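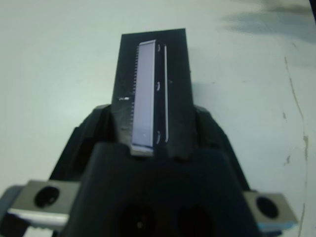

Matte black, a long pale gray panel, and a row of tiny teeth down the left side. Any guesses?

9th June

I finally did the hall cabinet! If you've been reading since April you'll know I've been circling it all spring, doing the shoe rack and the coats and even the top of the fridge to get out of it. It has four drawers and the bottom one is where everything small and unexplained in this house ends up. I put the radio on, tipped that drawer out onto an old sheet and set the kitchen timer for 20 minutes. (I reset the timer. More than once.)

I love this kind of sorting. Clothes wear me out because every sweater wants a decision about what sort of person I am, but a drawer full of bits is pure treasure hunting. I found the spare key for the Skelstead bike lock, which I'd given up on and replaced, and a tape measure I would have sworn was at my sister's. There was also a whole envelope of picture hooks, never opened, from the time I was going to do the stairs. The stairs are back on the list now!

My method, if you can call it that, is small piles that touch each other. Batteries go at the top of the sheet, anything with a plug or a cable to the left, keys and hooks to the right, and in the middle goes whatever I can't name. I've tried doing it with labeled boxes from the start and I always end up with half the boxes wrong. Piles can change their minds.

The middle pile is my favorite. The flat black piece up top came out of it and I've gone back and forth on it all day. The teeth say trimmer to me, something for hair or a beard, but then there's the narrow gap on the right with those little curved marks inside it and a thin white strip next to that, and I don't know what they're for. There's a small white mark on the left side too. I was hoping for a model number but I can't get anything out of it, either a tiny label or a scratch. It's got a few scuffs down near the bottom, and I do like that silvery edge.

I sent it to Delia Ursu, who is my first call for any kind of gadget, and she wrote back "shaver??" with two question marks, so we're in the same place. Nelly Paucar thinks it came off something bigger and that I should look for the rest of it before I throw anything out. Good advice, and a nice excuse to open the bathroom cupboard next – I've been wanting to get in there anyway.

Everything else has gone back in much better shape. The batteries live in an old Tonley tea tin now, the cables are rolled up with the bread ties I've been saving, and the hooks are in the front where I'll see them and feel bad about the stairs. The drawer closes without a shove!

Leave me a comment if you recognize the black thing. I'm keeping it on the windowsill until I hear from somebody.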